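Rendville Library's Computer Giveaway Is Back, and It's Bigger Than Ever

Rendville, April 2021

Good news for anyone in Rendville who has been trying to do homework, job applications or a doctor's visit on a phone with a cracked screen: the free computer program run out of the public library is open again, and this spring it has 596 refurbished desktops to hand out!

That's a huge jump. The program started nine years ago on two folding tables in the basement of the old Ferorau Street branch, and in its first season it gave away 20 machines, most of them from a single dentist's office that was closing. The waiting list was longer than the supply from the first morning, and it has stayed that way every year. When sign-ups opened again this month, 1,108 households put their names down before the page was taken offline for the night.

Yes, that's more households than computers. The library knows it, and a second round is already planned for May, when the school district clears out the labs at the two middle schools. Families who miss out in the first round keep their place in line and don't have to fill in the form again.

What you get is a desktop tower, a monitor, a keyboard and mouse, and a set of cables that all fit (if you have ever brought home a secondhand computer, you know how much that last one matters). Every machine comes with a free operating system, a web browser, an office suite and a short printed booklet in English and Spanish. The booklet has been rewritten this year and it's really good. There are large-print steps for setting up email, a page on spotting scam messages, and a section at the back with the phone numbers of every help desk in the county that still picks up.

Speakers are not included. Webcams are, as long as they last, with first pick going to homes with school-age kids. Laptops go out through a separate list kept at the senior center.

Internet service has always been the harder half of the problem, and there's happy news on that front too. Nel, the small wireless co-op on the east side, has put up a second mast by the water tower and can now reach most of the streets between the tracks and the river. Households in the giveaway can ask for a reduced-price connection on the same form. Out past the county road coverage is still patchy, so the library is adding hotspots to its lending shelf, and those can be checked out for three weeks at a time with an ordinary library card.

The library parking lot signal has been turned up as well. On a mild evening lately you'll find a row of cars out there with kids finishing book reports in the back seat, and it now reaches all the way to the benches by the bike rack.

Pickup is by appointment at the Utuvar Hall loading door on Mill Street. Drive up, pop the trunk, give your confirmation number, and a cart comes out to you. Walkers and bus riders can ask for delivery inside the city limits, and there's no charge for it. Please wear a mask, and please come at your own time slot; the alley behind the hall is one car wide and gets jammed quickly.

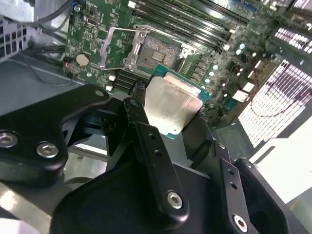
Donations of old equipment are just as welcome as sign-ups, and even a computer that won't start can be worth dropping off. Good parts go back into other machines, and a tower with a dead power supply may still have plenty of life in its memory or its drive. The processor, the flat piece with the silver metal cover that goes onto the green motherboard, often outlives everything else in the box. Leave all of that inside the case, please! Loose parts in a grocery bag are hard to match up, and a bent pin can sink an otherwise fine board. Drives are wiped before anything else is done with them, and you can ask for a signed slip saying so.

The drop-off cage at Utuvar Hall takes desktops, flat monitors, keyboards, mice, cables and routers. It can't take tube televisions, printers or anything with a swollen battery. Those belong at the county recycling day, which is also coming up in May, and the date will be posted on the library's front door and on its website.

There's one more new thing this year, and it might be the best part. Everyone who gets a computer can also book a free one-hour lesson by phone, on whatever they like. Past favorites have included video calls with grandchildren, seed ordering, online banking, and how to find old high school yearbooks. Evening slots have been added for people who work days, and you can bring the same question back as many times as you need to.

Sign-ups for the current round are open on the library's website and at the front desk, where paper forms are set out in a tray just inside the door. You need to live in the Rendville school district and you need to not already have a working computer at home. Proof of income is not asked for. Appointment times go out by text or postcard, whichever you check on the form.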